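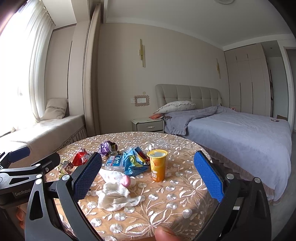
Issue 21, page 5

Household Pickup Tasks: Questions About the Working Rules

These answers apply to all operators who record table clearing and trash disposal with hand-held grippers in furnished homes. They replace the January guidance. Site leads at Zaklow and Plirkent are expected to keep a copy on hand.

Which rooms may be used?
Any furnished room where the occupant has signed the access form. Bedrooms are permitted. Bedding, curtains and clothing may stay where they are, but mail, medicine, identity papers and framed family photographs must be removed before the first take.

May operators tidy the room beforehand?
No. The table should hold ordinary trash in an ordinary arrangement: crumpled wrappers, used paper towels, empty snack bags, cups with the lid peeled back. Items should not be lined up or turned so that they are easier to grasp. Food residue that could stain a tablecloth is the one exception and should be wiped away first.

How many grippers does one operator carry?
An operator carries two, one in each hand, for all tasks under Section 2. Both remain switched on from the start of the take to the end, including when only one is being used to grasp. An idle gripper should be held open and clear of the other.

What should be checked before a take?
The finger pads must be clean and firmly seated, and the pivot pins must show no play. Grease from food packaging is the most frequent cause of rejected takes at the Ekinci site. Pads are to be wiped with a dry cloth between takes - solvents are not allowed on the textured surface.

Where should the trash bin stand?
The bin stands on the floor, open, within one step of the table, and away from any doorway. It should not be placed on a rug or against hanging fabric. 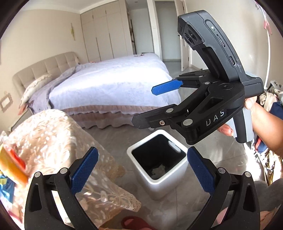

A bin may contain paper from earlier takes, provided that the opening is not blocked. It must be emptied once the contents reach half its height. Operators should lower the item below the rim before opening the fingers. Dropping from above is recorded as a fault, even when the item lands inside.

What happens if an item falls to the floor?
The take continues. The operator may pick the item up with either gripper and complete the task. Picking it up by hand ends the take, and the reason must be entered in the log.

Are fingers or hands allowed in view?
Yes, where they are holding the equipment. Faces are not. Mirrors and glossy wardrobe doors should be checked for reflections before work begins.

Who may approve an exception?
Requests are made on Form 321 and reviewed by Imad Shboul at the Demonach office. Verbal approval is not sufficient. A decision is normally given within five working days, and work on the affected task is suspended in the meantime.

Contact: Working Rules Desk, Demonach | © Demonach. All rights reserved. | Back to top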